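Preguntas frecuentes: guardar cosas en el baño alicatado

¿De verdad se puede usar el baño como despensa?
Se puede. En los pisos que gestiona Rodum hay quien guarda el agua donde otros guardan el champú, y nadie ha presentado una queja formal. El champú tampoco.

¿Hace falta una estantería especial?
No. Nos escriben mucho preguntando por el modelo Justilar. Cualquier rejilla firme que quepa en el rincón sirve, siempre que no baile al apoyar la mano.

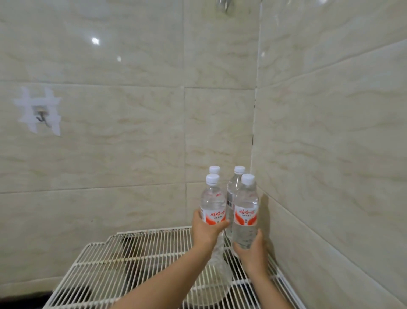

Cuatro botellas en el rincón, sobre la rejilla blanca.

¿Y el gancho adhesivo?
Para una esponja o una toalla pequeña, estupendo. Colgar de él la compra de la semana es tener mucha fe en el pegamento.

¿Puedo poner unas rejillas de alambre encima de otras?
Sí, pero alineadas. Si una sobresale, tarde o temprano la encontrará usted con la cadera.

¿Cuánto peso admite el estante?
El de nuestra ficha 2741, 20 kilos bien repartidos. La ficha no contempla sentarse encima, aunque nos lo han consultado. 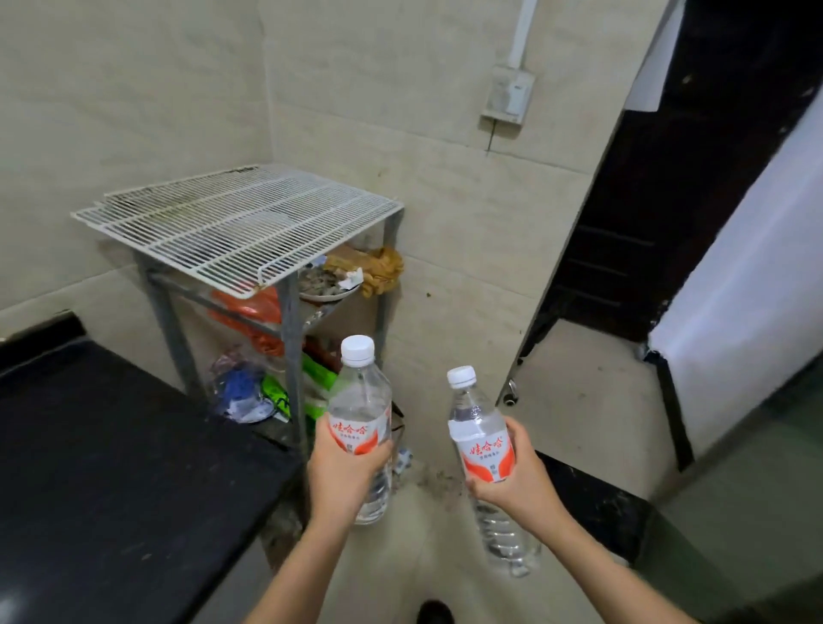 Arango, 2023-06-03

¿Cómo muevo las botellas sin montar un estropicio?
Una en cada mano, derechas y agarradas por la etiqueta. Da igual que sean Wahaha o la marca del súper de abajo. Llevar más bajo el brazo ahorra un viaje y a veces cuesta un dedo del pie.

¿Qué hago con lo que ya vive en los niveles de abajo?
Sacarlo, mirarlo y decidir. Si no recuerda qué es lo del plato, ya ha decidido.

¿Venden ustedes los estantes?
No. Pregunte en Seltolis, de lunes a viernes, y lleve las medidas del rincón apuntadas.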